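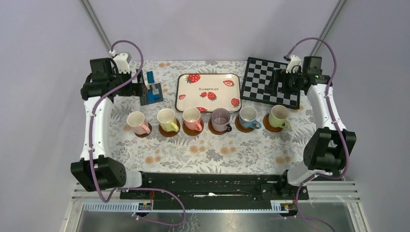 Drurnholm teleop group – minutes, 7/7/19

Present: Amna Mohmand, Walter Rivadeneyra, Ataahua Dunstan, Rizwan Minhas and me, Jhair Grajales, taking notes again (my handwriting lost the vote last time, so I'm typing). Apologies from Restrepo, who are moving offices.

1. Last minutes
Agreed, once Walter had his name spelt right.

2. Mugs to tray
Most of our time went on this one. The task is the mugs off their coasters and onto the strawberry tray, both arms, one person driving the pair by remote. The target is 200 good runs before we hand anything to Redisov, and Amna wants them from at least three drivers so the robot doesn't just learn her habits. Ataahua thought three was too few. We went round on that for a while and stuck with three for now.

Rizwan has been working both arms at once, and I said I find that really hard – my left hand goes to sleep the moment my right gets interesting! He told me to watch the grippers and forget about the elbows. I'll try it.

We also talked about grip. Walter likes taking a mug by the side of the body, Amna prefers the handle. Agreed: side of the body for this set, handles can be a separate set later. Please don't mix the two in one run, even if it's going badly.

Crowding on the tray came up too. With four mugs on the left half and a gripper still in among them, the blue one has to come across from the other arm without knocking the lot. Ataahua suggested filling from the back left corner forwards, and we all liked that.

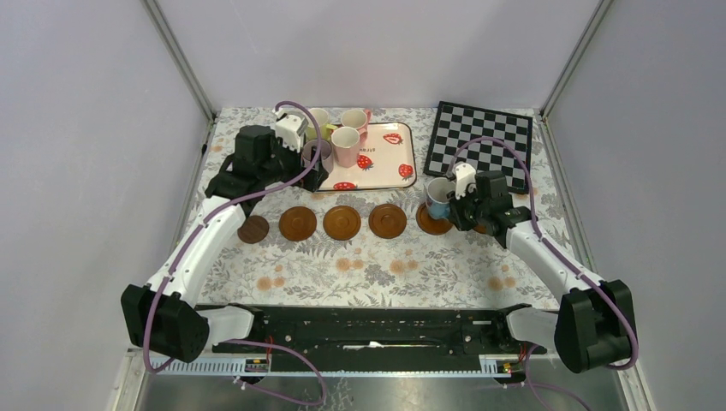

3. Run length
Amna's longest run last month was 259 seconds, mostly dithering (her word). Anything with a long pause in it gets marked and we decide in September whether to keep it. Rizwan to write the marking rules, one page please.

4. Mellow
The new version of Mellow saves each run under the driver's initials. Walter has found 16 files with no initials at all and would like a quiet word with whoever it was. It was me. I'll rename them.

5. Any other business
Ataahua asked for a higher stool. Yes.

Actions: Rizwan – marking rules. Me – file names, and 13 practice runs before I'm let loose on the real set. Amna – driver rota.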